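Yorath Cell: Gripper and Wrist Camera Upkeep
Gallery – posted by Joyce Muli, December 25, 2022

The Yorath cell handles cut and artificial stems at a wooden table. It has one arm, a two-finger gripper, a camera at the wrist and a fixed camera covering the workspace. The counter read 3,973 cycles when Victor Waweru opened the cell for service, 773 of them on the current finger pads. Settings below are the ones in use after the work.
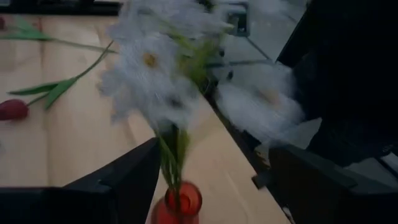
Finger pads are changed as a pair. Victor cleans the seat with a dry cloth, fits the new pads and tightens both screws by hand before using the driver. The jaw is then opened and closed 5 times at low speed with nothing between the fingers. If the two tips do not meet evenly, loosen the left finger first; the right one is the reference.

Wrist camera exposure is fixed. Auto exposure was tried in the Plerent software and drifted whenever the arm crossed from the pale table to the darker floor. A shorter exposure reduces smear on fast moves but costs brightness, so approach speed near the vase was lowered instead – two steps down in the Madier controller.

The fixed camera is checked last. Wipe the lens, confirm the mount has not shifted, and save a new reference view with a vase on the table.

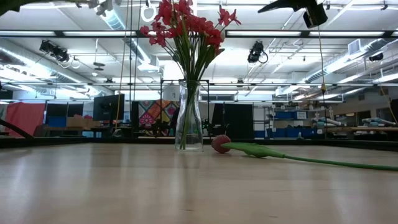
Clear glass vase with red flowers, one red tulip on the table, gripper at upper right.

Replacement pads are ordered from Undilico under the same part entry as before. Keep 2 sets in the drawer.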